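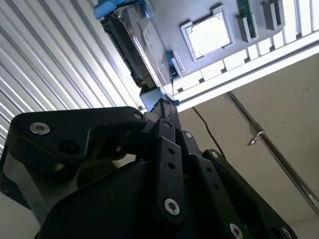 Gripper at the server tray, drive in light-blue brackets

Bench check, drive handling cell – Britia
Checked by: Hanne Bisgaard, 12/20/25

Gripper screws: OK. Go over them again after 53 cycles.
Cable near tray: WATCH. Hangs in a loose curve, wants a tie.
Memory and CPU socket clearance: OK. Go slow on this side!

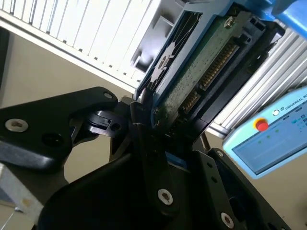

Finger at the blue carrier, gold contacts exposed

Contacts: keep fingertips off the gold.
E-stop on pendant: test before each shift.

Comments: Can a machine do this chore yet? Nearly – and I love watching it try! Drive swaps get 4 more supervised runs, then we talk about nights.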